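Conservation Biology: Module 5
Reintroduction and Supplementation of Large Mammals
Handout for session 3, prepared by Oratile Nkosi

Purpose of the session

This handout accompanies the third lecture of the module and should be read before the seminar. It covers the selection of a release site, the choice of founder animals, and the monitoring that follows a release. Students are expected to know the terms introduced in session 2, in particular carrying capacity, effective population size and metapopulation.

3.1 Definitions

A reintroduction is the release of a species into an area where it once occurred and from which it has been lost. Supplementation is the addition of animals to a population that still exists. The two are often confused in press coverage, and students should take care to use the correct term in written work. A third category, conservation introduction, concerns release outside the known historical range and is dealt with in session 4.

3.2 Assessing the release site

Before any animal is moved, the receiving area must be shown to be suitable. The assessment normally begins with the cause of the original loss. If a species disappeared through snaring, and snaring continues, a release will repeat the loss at considerable expense. The assessment then turns to food, water, cover, disease, competing species and the attitude of neighbouring communities.

The case used throughout this module is the Flostum reserve, where a release of roan antelope was proposed after an absence of several decades. Flostum covers 715 square kilometres, of which a large part is woodland too dense for roan. The first habitat report treated the whole area as available. A second report, which mapped grass height and distance to water in both seasons, reached a much lower figure for usable range, and the size of the founder group was reduced accordingly.
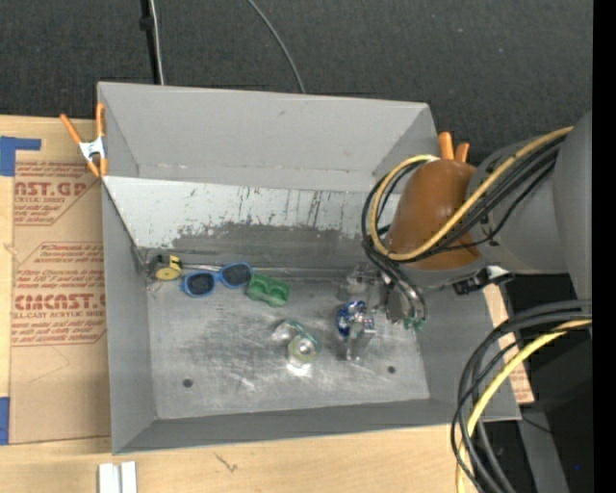 Seasonal variation deserves particular attention. A site surveyed only in January, when grazing is good and surface water is widespread, may appear able to support far more animals than it can carry at the end of the dry season. Surveys should cover at least one full year, and preferably two. Where this cannot be done, the shortfall must be stated plainly in the proposal.

3.3 Choosing the founders

The Flostum founder group consisted of 16 animals, all taken from the Podcombe breeding herd. Taking every founder from one source is simple to arrange and lowers the risk of bringing in disease from several places. It also narrows the genetic base. The usual remedy is a series of small later additions from unrelated herds, and the Flostum plan provides for these at intervals of five years.

Age and sex also matter. Young adult females contribute most to early growth, but a group made up entirely of young animals may lack the social structure on which the species depends. Roan live in small herds led by established females, and breaking up such herds at capture is to be avoided.

3.4 Holding and release

Two methods are in general use. In a hard release, animals leave the transport crates directly into the reserve. In a soft release they are held in a fenced enclosure, or boma, for a period of weeks or months. Soft release costs more and carries some risk of injury in the enclosure – antelope may run into fencing when alarmed – but it tends to reduce the distance travelled after the gates are opened.

3.5 Monitoring

Monitoring should be planned and paid for before the release takes place. At Flostum, field teams logged 3,091 sightings in the first phase of the work. Botha, in the set reading, argues that a large number of sightings can conceal weak coverage when most are made from the same few roads. Students should consider this point with reference to the sighting maps in the Ondside report.

The minimum record for each sighting is date, time, location, number of animals, age and sex classes, and the identity of any marked individual. Deaths should be investigated promptly and the cause recorded, even where the finding is uncertain.

Preparation for the seminar

Read sections 2 and 4 of the Ondside report and the chapter by Botha. Prepare a single page setting out whether the Flostum release should be described as a success at its present stage, and which measures you have used to decide. Bring a printed copy.

Written summaries are due by 19 November 2021 and should be handed in at the department office.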